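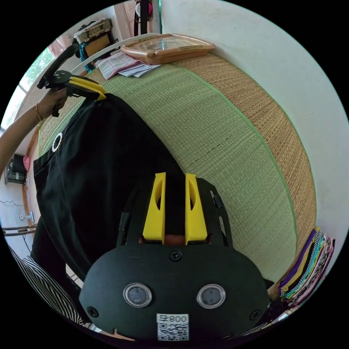 Section 4. Putting your first warp on the Skinden

By now you have a loom that stands up by itself and doesn't wobble (if it wobbles, go back to Section 3 and check the side bolts). Now we get to put yarn on it! I've been warping these folding looms for years and I still enjoy this part, though my first try ended with me cutting the whole thing off and going to bed.

I'm using the direct method, where you pull loops of yarn straight from the back of the loom to a peg clamped across the room. There's an indirect method too, with a warping board, and it's in Section 9 for those of you who want longer pieces. For a first scarf you don't need it.

What you need for this section

The loom, with the 7.5-dent heddle in the neutral slot
Two table clamps
The warping peg and its own clamp
The threading hook (the flat one with the little notch)
A roll of brown paper or a stack of thin cardboard sticks
Scissors
One ball of smooth, strong yarn, worsted weight. I set aside 159 yards for the warp and keep the weft separate

A word on yarn. Pull a length between your hands and give it a sharp tug. If it drifts apart, save it for weft. Fuzzy mohair is lovely and it'll make you cry in a heddle, so please don't start there. I use a plain wool called Flurness for all my samples. It comes in a terrible range of browns and one really good green.

4.1 Setting up the room

1. Put the loom on a table with the back beam hanging just a little over the edge. The back beam is the one without the cloth guide. I put a sticker on mine.

2. Clamp the loom down at both sides. Give it a firm pull toward where the peg is going to be. It shouldn't slide at all.

3. Measure 73 inches from the back apron rod and clamp the peg there, on another table or a heavy shelf. Line it up with the middle of the heddle.

4. Turn the back ratchet until the apron rod sits flat against the outside of the back beam, then lock the pawl.

Caution: don't clamp the peg to a chair, even with someone sitting in it. By the last few loops the pull adds up to more than you'd expect. Ekow Opoku helped me write this section and wanted that sentence printed in red.

Note: if you don't have room for the full distance, you can go shorter and make a shorter scarf. You'll lose a fair bit at both ends to knots and waste, so I wouldn't go under four feet.

4.2 Pulling the loops

1. Put the ball on the floor behind the loom, under the back beam. A mixing bowl keeps it from rolling off.

2. Find the center of the heddle and count 17 slots to the left. Tie a scrap of bright yarn in the next slot over. That slot is where you start.

3. Tie the end of your warp yarn to the apron rod with a double knot, right behind your starting slot.

4. From the front, push the hook through the slot, catch the yarn, and pull a loop toward you.

5. Walk the loop to the peg and drop it over. Don't stretch it. You want it straight, with no sag and no twang.

6. Go back, take the yarn around the apron rod, and pull the next loop through the next slot. The yarn goes over the rod one time and under it the next, and you'll feel the rhythm after a few.

7. Keep going until you have 35 slots filled. Each slot holds two threads, so you've got 70 ends in all.

8. Cut the yarn from the ball and tie off to the apron rod.

Note: only the slots get yarn at this stage. The holes stay empty until 4.4. If you find yarn in a hole, just back up and redo that loop.

Note: if the phone rings, loop the yarn around the back beam twice before you let go. It holds pretty well.

Halfway through, stop and look at the apron rod. If it's bowing in the middle your loops are too tight, and you can ease the rest of them a bit. Mine bowed for the whole of my first year and the scarves came out with wavy edges. People still wore them.

4.3 Winding on

This is easier with a friend. Kwame Tetteh used to hold the peg end for me, and he's tall, so everything went on at a slant until we worked out he had to sit down.

1. Tie a piece of scrap yarn tightly around the whole bundle, a hand's width from the peg.

2. Cut the loops at the peg end. Hold on to the bundle while you do it!

3. Tie a loose overhand knot in the end so nothing slips out of the heddle.

4. Have your friend hold the bundle at the height of the loom and pull back gently, the way you'd hold a dog leash.

5. Turn the back ratchet. As the warp starts to wrap around the beam, feed in brown paper so each layer of yarn sits on paper and never on more yarn.

6. Every full turn, stop, and let your friend give the bundle a steady tug. Check that the paper is still going in straight.

7. Quit when the cut ends hang a foot or so in front of the heddle. Lock the pawl.

Caution: keep your fingers out from between the pawl and the ratchet wheel. It doesn't look like much, but it pinches hard.

Working alone? Put the bundle on the floor with a heavy book on it, wind until the book gets to the table, move the book back, and carry on. It's slower and the cat will get involved.

4.4 Threading the holes

1. Sit down at the front. Get a good lamp.

2. Undo the knot and, starting at the right, take the two threads out of the first slot. Leave one in the slot and pull the other through the hole just to the left of it.

3. Do the same all the way across, always using the hole on the same side.

4. Every ten threads or so, tie the finished group in a slip knot so it can't escape.

5. At the end, lift the heddle to the upper rest and look in from the side. You should see a clear gap between two layers. Drop it to the lower rest and look again.

If a thread floats in the middle of the gap, it's sitting in the wrong place or it's crossed with its neighbor. Fix it now. Kornél Balogh left one in to see how it would look, and it looked like a ladder.

4.5 Tying on

1. Bring the front apron rod up and over the front beam.

2. Take the middle group, split it in two, pass it around the rod, and tie the first half of a shoelace knot on top.

3. Do the outside groups next, then fill in between.

4. Pat across the warp with a flat hand. Tighten any group that feels soft.

5. Finish the bows.

Leave it alone while you have a cup of tea, then pat it again. Wool relaxes, and you'll probably want to snug up a couple of the bows before you wind the shuttle for Section 5.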